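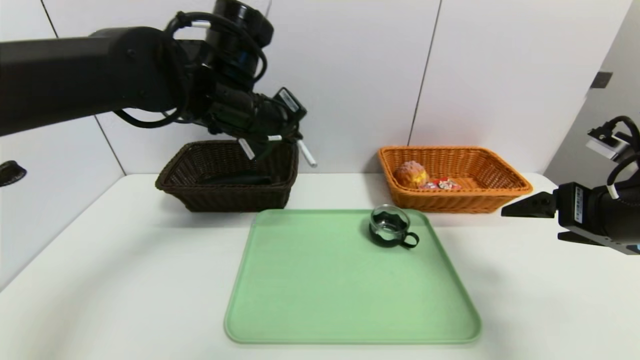 Se buscan participantes para ordenar cestas y bandejas

Zallcombe vuelve a abrir plazas para su estudio sobre cómo guardamos las cosas pequeñas. Lo coordina Normunds Vanags y la convocatoria la redacto yo, Khalil Saliba, que no acabo de creerme el método y que por eso mismo me he quedado en el equipo.

La teoría dice que con dos cestas de mimbre y una bandeja verde cualquiera acaba separando lo que se come de lo que no. Puede ser. Yo he visto cajones ajenos y tengo mis dudas. En la cesta naranja hay un panecillo redondo y unos envoltorios pequeños de aperitivo, rojos y blancos; la marrón es tan oscura por dentro que cuesta saber si guarda algo. ¿El envoltorio va con el pan? ¿Y dónde deja uno un bolígrafo? Las respuestas de la primera ronda, en junio, no se parecían entre sí, y Normunds lo considera un resultado. Yo lo considero un lío.

Qué pedimos
Mayores de edad, con castellano suficiente para explicar sus decisiones en voz alta. No hace falta ser ordenado – casi preferimos que no.
Tres sesiones en nuestro local de Idamstead.
Paciencia con los objetos que no encajan en ninguna parte. En la bandeja, por ejemplo, un tarro de cristal con su tapa negra de borde ondulado, la del asa en forma de anillo, y un bolígrafo blanco y fino.

Qué no ofrecemos
Consejos para su casa, ni diploma, ni la promesa de que vaya a ordenar mejor después. Quien lo busque, que pruebe con otro.
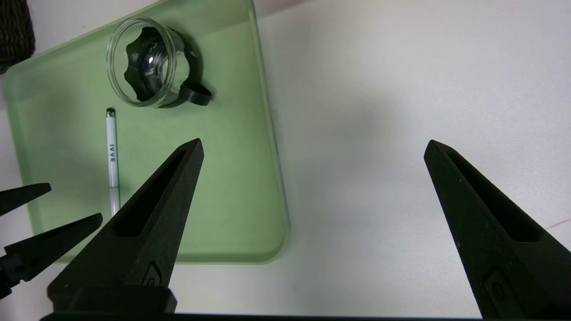 Idamstead, 12/12/2025

De las 264 solicitudes anteriores, muchas venían sin teléfono y no pudimos contestarlas. Rellenen la ficha entera, por favor. Se compensa el desplazamiento con un vale al terminar la última sesión, no antes. Para apuntarse, escriban a Zallcombe con la referencia 3119 e indiquen si prefieren mañana o tarde.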